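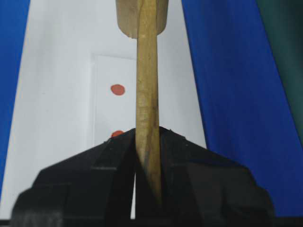 Cheetham Sticks and Knobs

A data card for the small wooden parts kept in the Cheetham collection. Maintained by Hayley Ashworth and Reece Bramwell. Last revised December 2023.

Contents
139 entries in 7 folders. Each entry covers one part or one assembled pair: a slender stick, a wider cylindrical knob, or a stick with its knob attached. All of it is natural wood, with no paint or stain.

Fields
part_id: number written on the storage bag
kind: stick, knob or pair
tone: pale, medium or dark
taper: yes, no or unclear
rim: clean, rough or chipped
notes: free text

Conventions
Grain lines and gray streaks are not damage. Leave them out of the notes unless the wood is split. If one end of a stick is hidden, enter taper as unclear. For pairs, tone refers to the stick only.

Known issues
Lacey Penrose rechecked the rims in April and merged two of the old categories. Entries made before that may still say "worn." Read it as rough.
Part 1032 is listed twice, once as a knob and once as a pair. Use the pair.

Corrections go to Reece with the part_id in the subject line.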